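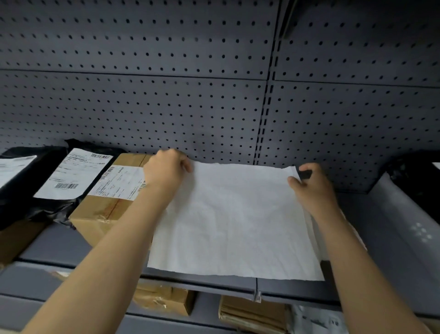
Plosedance Costume Department: Wardrobe Handbook

Last updated 2025-01-26

Search the handbook Search Clear

Section 8. Setting up the Pillo steamer

I wrote this one because I kept getting the same texts on show weekends (hi, everybody!). The Pillo is our upright steamer, the tall one with the hose, and it does nearly all the skirts and shirts. The booklet it came with is tiny and mostly about the warranty, so use this instead.

Before you start: the Pillo goes on the floor, on its own outlet. Please don't share a power strip with the Burer sewing machine. We did that in June and lost the lights in the whole hallway in the middle of a fitting.

1. Take the tank off the base and fill it up to the line with distilled water. Tap water here leaves white crud in the hose, and then it spits on dark fabric.

2. Push the tank back down until it clicks. If there's no click, lift it and turn it a little. It only fits one way around.

3. Raise the pole all the way and lock both collars. I like it at full height even for short pieces, so the hose hangs straight and doesn't gurgle.

4. Hook the steam head on the pole, THEN plug in and switch on. Give it roughly 8 minutes. The light goes green before it's really ready, so let it puff for a bit.

5. Test on an inside hem first. Always! Even on something you steamed last season.

CAUTION: Never lay the head down on a table while it's on. Water runs back into it and comes out boiling.

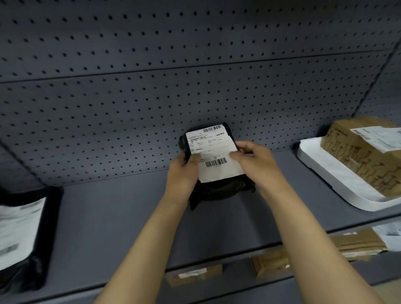
6. Work from the top down, holding the hem with your free hand (wear the mitt). For the Blöndal wool capes, stay a few inches off the cloth and go slowly, and let each cape hang for 30 minutes before anybody puts it on.

7. When you're done, switch off, unplug, and let it cool before you empty the tank. Leave the cap off overnight so the inside can dry out.

Note: sequins and anything glued don't get steamed. That means bodice 254 and headpiece 374 on the costume list, plus whatever has a red thread tied to the hanger loop.

If it gurgles and won't steam, check for a kink in the hose first, then lift the head straight up over your arm's height and let the water drain back. Still nothing? Go to Section 9, descaling.

We use cookies to remember your settings. Accept Decline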